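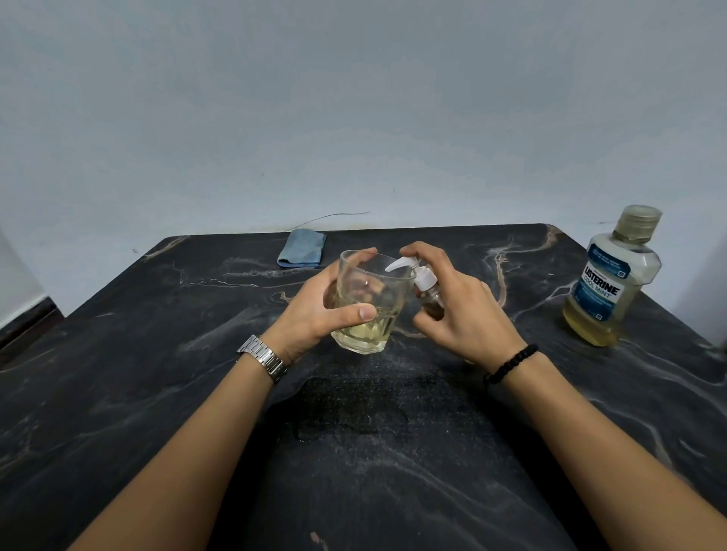
What will the equipment budget pay for in the coming year?
It will pay for two-handed robot arms at the Clistside site, spare grippers and operator training, with a small reserve for repairs.

The Danero household tasks program has completed its purchasing plan for the next stage of work. Staff have been recording everyday jobs done by hand, including those that involve bottles, caps and pump dispensers, and the plan draws directly on their notes. Small containers and liquids place particular demands on grip and wrist movement, and suppliers will be asked to show their equipment on tasks of this type before any order is signed.

Four suppliers have been invited to quote, among them Flendari and Bhuiyan. Quotes must list service visits and replacement finger pads as separate items. In March, 915 dollars was set aside for bench supplies, and a further 2,109 dollars has now been approved for splash covers and mounting hardware. Neither sum forms part of the main equipment request.

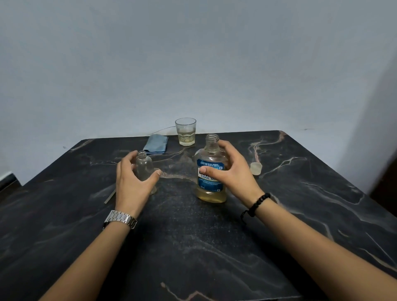
Bottle handling by hand on the marble-patterned table.

Fathima Bandara will receive the quotes and check them against the task list. Kha Đào is responsible for delivery planning, including floor space and power supply. Delivery is expected to take almost 6 months from the date of order. Departments wishing to add items should write to either of them before the end of July 2019.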